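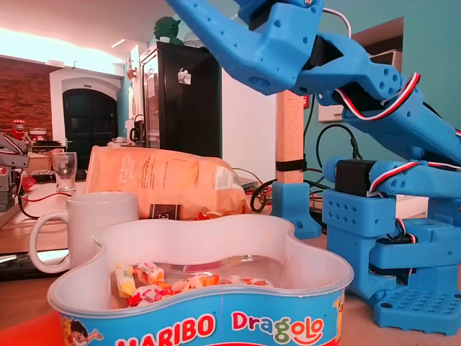 Fultov Used Truck Listings

Data card and README, version 2

Fultov is a set of used pickup truck listings collected from the inventory pages of dealerships in the Millura area. Each row is one truck on one lot at the time the page was read. This version has 500 rows and covers August 2022. The text of the ads is included along with the fields parsed from them.

The set was put together to test tools that pull trim levels, mileage, and equipment out of dealer ads. It is small enough to open in a spreadsheet.

Files

listings.csv: one row per truck
ads.txt: full ad text, keyed by listing_id
trims.csv: lookup table for trim names as dealers write them
changes.txt: notes on what is different from the first version

All files are UTF-8. The CSV files use commas and have a header row. Ads are separated by a line with four equals signs.

Fields in listings.csv

listing_id: text, unique, never reused between versions
dealer_code: text, one short code per dealership
model_year: integer
body: regular, extended, or crew
bed_length: short, standard, long, or blank
drive: 2wd, 4wd, or blank
trim_raw: the trim exactly as typed in the ad
trim_clean: the trim after matching against trims.csv
odometer: miles, integer, blank if the ad gave none
price: US dollars, integer, blank for "call for price"
tow_package: yes, no, or blank
certified: yes if the dealer used the word "certified" anywhere in the ad
ad_words: word count of the ad text

A blank in tow_package means the ad did not bring it up. Please don't read it as a no. In the first version these two were mixed together, and anything built on that column should be redone.

How the listings were collected

Pages were read with the Jenurum page reader, saved as text, and parsed with a set of rules. A truck that showed up on two lots of the same dealer group was kept once, under the lot listed first. Trucks marked sold or pending were dropped. Commercial chassis, box trucks, and anything with a salvage title are out of scope.

Prices are asking prices. Dealer fees, tax, and trade-in offers were removed from the price field when they could be told apart. Where an ad gave both a "retail" and an "internet" price, the internet price was used.

After parsing, 50 rows were checked by hand against the saved pages. Most of the errors were in bed_length, where dealers mix feet, inches, and plain words. Two odometer values were missing a digit and have been fixed. The checked rows are not flagged in the file.
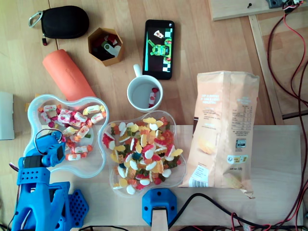 Wrapped candies and loose gummies in clear flower-shaped bowls.

Trim names

Dealers shorten and misspell trims in many ways. The lookup table maps each spelling to one name per make. If a spelling could belong to more than one trim, trim_clean is left blank and trim_raw is kept. Special editions are treated as trims only if the maker sold them that way. Dealer-installed packages with their own names go under the base trim.

Known problems

One dealership, coded SONG in the file (Song Truck Center), uses the same paragraph in nearly every ad. It mentions towing even on trucks without a hitch. For that dealer, tow_package was taken from the equipment list and not from the paragraph.

Crew cab trucks are overrepresented compared with what is on the road. They are what these lots stock.

The certified field is loose. Some dealers use the word for a factory program and others for their own inspection. The two can't be separated from the ad text alone.

The set covers one area and one month, and prices should not be used to estimate what a truck is worth now or somewhere else.

Private information

Salesperson names, phone numbers, and email addresses were stripped from ads.txt and replaced with [name], [phone], and [email]. VINs and stock numbers were removed. If you find one we missed, open an issue with the listing_id and leave the number itself out of the report.

Use

The parsed fields and trims.csv may be used and changed freely with credit to the Fultov listings. The ad text belongs to the dealers who wrote it and is included for research only.

Next version

Planned for October. It will add an engine field and split certified into a yes/no column and a column with the dealer's exact wording. Column names already in use will stay the same.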